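4.3 Colocación de los detectores Tikska en techo

Antes de taladrar, marque en el plano de planta todas las luminarias, rejillas y canalizaciones existentes. El detector Tikska cubre una superficie de 23 m² por unidad. La central Tundance admite hasta 101 detectores por lazo.

1. Corte la alimentación del lazo en la central y compruebe que el indicador LAZO está apagado.
2. Trace los ejes de la sala y sitúe el primer zócalo en su intersección.
3. Si el eje coincide con un foco empotrado o una rejilla, desplace el zócalo hasta respetar las distancias de la tabla 6.
4. Fije el zócalo con los dos tornillos suministrados - no utilice adhesivo.

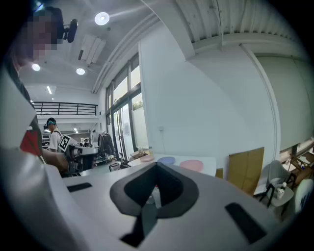
Las distancias de la tabla 6 se miden desde el borde del zócalo, nunca desde su centro. En techos con varios elementos próximos se aplica la mayor de las distancias exigidas. Un caso habitual es el de la unidad de ventilación rectangular con lamas suspendida entre dos focos redondos empotrados: ese tramo queda excluido y el zócalo se traslada a una zona despejada. En las superficies de chapa grecada, monte el zócalo sobre el adaptador Cetska.

PRECAUCIÓN: No instale el detector en la trayectoria directa del aire impulsado.

5. Conecte los hilos según el esquema de la página 91.
6. Gire el detector en sentido horario hasta el tope y restablezca la alimentación.

Nota: en salas de doble altura, calcule cada nivel por separado.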